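2019-07-21
Entry by Impi Laaksonen, shoe bench

I promised İlker I would write up the shoe rack properly this time, so I have made a pot of coffee and I am going to do it in one sitting, even if it runs long. My last few entries were mostly half sentences and arrows, and when he tried to use them in May he ended up calling me at home to ask what "turn it, see other page" meant. Fair enough! I couldn't find the other page myself.

So, the rack. We are still on the second version, the one made of thin aluminum tubing with a lower level open at the front and a flat gray panel across the top. I like it a good deal better than the first, which had a solid back and sides and was miserable to reach into. The first one is in the storeroom with a Gelari sticker on it, in case anybody wants it for spare parts or for boots. The open one lets you come at a pair straight on, and you can see what you are doing to the toes.

The thing I wanted to settle was how the pair should sit when it is put away. For ages I had them heels out, because that is how I was taught to do it at Vrettos, where the size was on a sticker on the heel and you had to be able to read it from the aisle. We have no aisle. We have one table, and whoever wants the shoes is standing right in front of them. Toes forward is friendlier, and you can look over the lacing without pulling anything out. I have now changed the bench card to say toes forward, side by side, left shoe on the left as the shoes face you - and then I crossed that last bit out again, as it confused everyone including me. It now says "as if somebody were standing in them, looking at you."

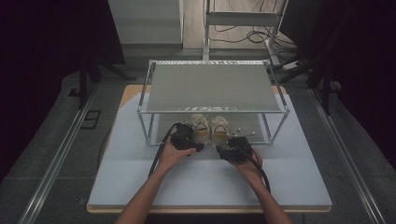

The next question was how far back they go. İlker likes them pushed right to the rear, for neatness, and I like them closer to the front edge so that there is something to get hold of. We went back and forth on it over lunch and agreed on 4 centimeters in from the front rail, measured from the tip of the toe. I put a bit of tape on the inside of the lower rail at that distance and it lasted until the first pair slid over it, so a pencil line will have to do until I find the paint marker. If anyone has borrowed the paint marker (yellow cap, Walus on the side), please put it back in the drawer with the shoehorns, no questions asked.

The board stays on the table, by the way. I know it is a nuisance to lift when you want the wood for something else, and I know it takes up nearly the whole top, but the rack feet scratched the table in the old days and I was the one who had to sand it. The board can be wiped and the table really can't. Please don't use a box knife on it, and if small screws or pins have been left lying about in the lower level, pick them up before the shoes go in. A pin under a sole doesn't look like much, but it will walk its way into a soft outsole and then you have a puncture to explain.

Now laces, which is where most of my afternoon went. I have a soft spot for a flat lace. It lies nicely across the instep, it doesn't roll, and it holds a knot without being tugged. What it also does is remember. If it has been folded in a box for months the ends will stick out wherever they please, and no amount of patting will persuade them down. I tried tucking them inside the collar, which looked tidy and was a bad idea, as the next person has to fish them out before they can do anything at all. I tried tucking them under the crossings too, and that flattened the tongue on one side. In the end I went back to leaving them alone. Tie the shoe near the front, snug but without puckering the eyelet panels, and let the ends go where they want.

The tongue wants a little more care. It should stand up on its own out of the opening so you can get at the label on the back of it. Before writing anything in the stock book, check the size on the tongue label, and read it twice, with your glasses on if you own a pair. The print on those labels is small, and it may run sideways, so that you end up with your head on your shoulder like a parrot. If you can't make out a character, write a question mark in the book and leave it for me. I would much rather chase down a question mark than a confident guess. We had a 33 entered as a 38 in the spring, and it took the two of us most of a morning to work out why there was one pair too many in one column and one too few in the other.

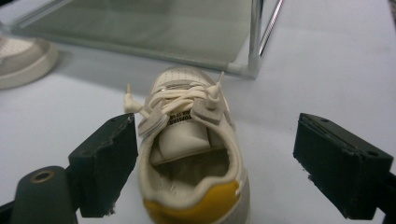

Heels next. Colored heel panels show every scuff, and the yellow ones worst of all, so please lift a shoe by its sides and keep your thumb off the back. I say this as a committed thumb person. For marks on the panel I have been using a barely damp cloth and then a dry one, and for anything stubborn a white eraser, the soft kind, rubbed in one direction. The Lastovia cleaning paste is fine on smooth soles but I don't want it on a matte upper until I have tried it on an offcut, because on my own sneakers it left a shiny patch that is still there.

For perforated toes, no paste at all. It gets into the little holes and dries white, and you will spend your evening with a toothpick. A dry brush is enough. I have put the softer of the two brushes in the jar at the end of the bench and tied a string on the handle so we can tell it from the one used for soles.

Linings I have simply been noting down. Creases and faint marks inside are normal on a shoe that gets handled as often as ours do, and I don't think they need treating, only writing in the book so that we aren't surprised by them later. İlker would like to stuff every pair with tissue between uses. I said I would think about it, and I have, and I would like to try it on a few pairs first - it does keep the collar round, but tissue is one more thing to take out and lose track of.

Things to order: flat laces in cream, 400 sheets of the thin tissue if we go that way, another white eraser. Soles brush is shedding but will last until the next order.

Still to do on the rack: pencil line redone in paint, one corner post checked for square (I think it leans, İlker thinks the floor does), and a new bench card typed up with the wording above. İlker, if you read this before I get to the card, the old one is in the recycling and you are welcome to add your own notes in the margin here. There is room under the coffee ring.

I.L.

Shoe bench notebook | Questions to Impi Laaksonen or İlker Uysal | © 2019 | Back to top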